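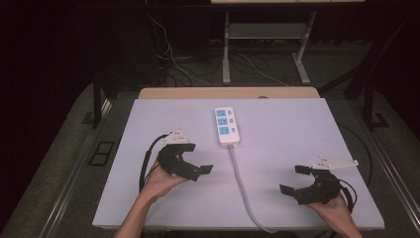 Okay, a little thread on old-house electrics, because my aunt's place in Prunside was wired when a kitchen meant one kettle and a radio, and I've been learning as I go (slowly, with a lot of tea!)

1/ Start at the breaker panel. Ours had labels in three different handwritings and half of them were wrong. Mafalda and I spent a whole evening shouting up and down the stairs - "is it off now?" - and then wrote the list out fresh.

2/ Anything that makes heat gets its own wall outlet. Space heater, toaster, kettle. I used to be terrible about this, and my first December there I tripped the same breaker up to 40 times.

3/ Feel the plugs now and then. If one is warm after an hour of an ordinary lamp, stop using that outlet and call somebody. We called Ilídio Pacheco, and he was so kind about the mess behind the hallway plate.

4/ His bill for the hallway was $146, and I'd have paid it twice over just to sleep well.

5/ Next up is the back bedroom, where the only outlet is behind a wardrobe none of us can move. If you've ever shifted one of those giants without wrecking the floor, please tell me how!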